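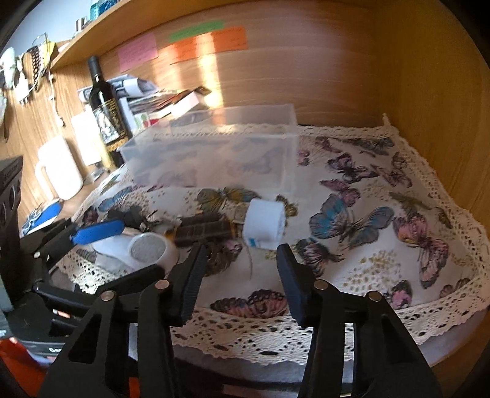 Visite de l'atelier partagé Birnero

Dernière mise à jour : jeudi 18 décembre 2025

L'atelier occupe le rez-de-chaussée d'un ancien dépôt de câbles. L'entrée se fait par la cour, la sonnette est à gauche du portail. Nous étions six à la visite, conduite par Zhenhua Jiang, qui s'occupe de la mécanique. Wayne Nuttall assure l'électronique et la partie logicielle.

Le projet en cours porte le nom de Pathirana. Il s'agit d'une pince tenue à la main, à deux doigts parallèles, avec caméra embarquée. L'opérateur effectue les gestes lui-même et l'enregistrement sert ensuite à régler un bras fixe, encore en construction. Le corps de la pince et les biellettes sont noirs, assemblés par des vis à tête ronde métallique. Les deux doigts n'ont pas la même garniture : extrémité striée à gauche, patin lisse à peu près carré à droite. Jiang compare les deux surfaces sur les mêmes objets avant d'en retenir une.

Les essais se font sur des étagères ordinaires, sans rangement préalable. Une niche en bois garnie d'un tissu à papillons bordé de dentelle au crochet sert de poste : tablette de chocolat, rouleau blanc souple, boîte en plastique transparent sans couvercle. Le tissu pose un problème de prise, les doigts pouvant pincer une maille en même temps que l'objet. La boîte transparente en pose un autre, côté caméra, car le motif reste visible à travers les parois.

Côté actionneur, le bras recevra un servomoteur Holteck. L'ouverture des doigts est limitée par logiciel et l'effort de serrage peut monter jusqu'à 40 N. Nuttall a montré le banc de mesure : un peson, une équerre, un relevé tous les 200 cycles. Une série complète en compte 300 de plus que prévu au départ, le jeu dans les biellettes apparaissant tard.

La carte de commande vient de Prollolach. Le connecteur d'alimentation a été remplacé après deux faux contacts. Le câblage définitif n'est pas fait.

Restent à traiter la butée mécanique en ouverture et la fixation du poignet. Les plans sont consultables sur place, classeur gris près du tour. Prochaine visite en janvier, inscription à l'accueil de l'atelier.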